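Ludmila Ďurica makes the tea before she'll talk about work, and she makes it slowly, which I suspect is how she does most things. She has been teaching the two-armed machine at Milis since November, guiding it by hand through small household jobs so that a learning system can study what she did. Before that she spent years repairing sewing machines, and she says the patience carried over nicely.

"You do the same job again and again, but you mustn't do it exactly the same," she told me. "I shift things a little every time. If the cord always lies in one place, the model learns the place and never learns the cord."

Cords are her favourite subject, and also her least favourite. Her current set has 487 recordings in it and the goal is 1000, so she has a fair way to go yet.

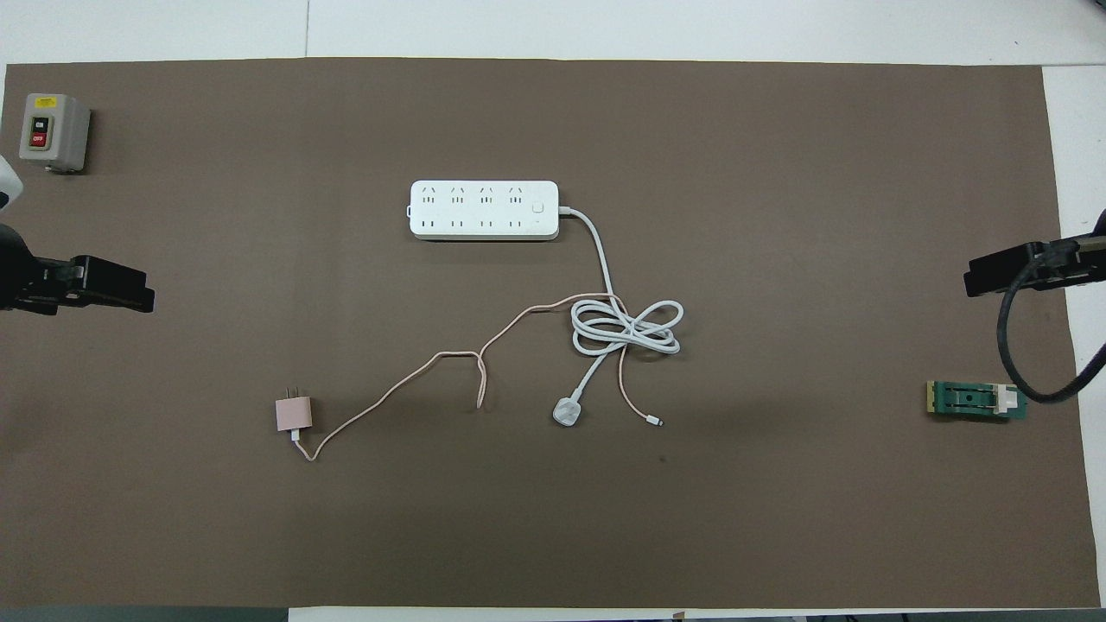
Does a clumsy attempt get thrown away? Only if the arms bump each other or the job is left unfinished; a slow recovery from a bad grip is kept, as the system needs to see those too.

Her colleague Marek Šindelář checks the recordings on Thursday afternoons, and the two of them have a friendly, long-running argument over what counts as finished. "Marek likes a neat coil," she said, laughing. "I like a coil you could put in a drawer – mine at home are much worse!"

I asked whether she ever gets bored. She thought about it for a good while and topped up my cup. "With boxes, yes. With cables, not yet. A cable has its own ideas, and you have to wait and see what they are."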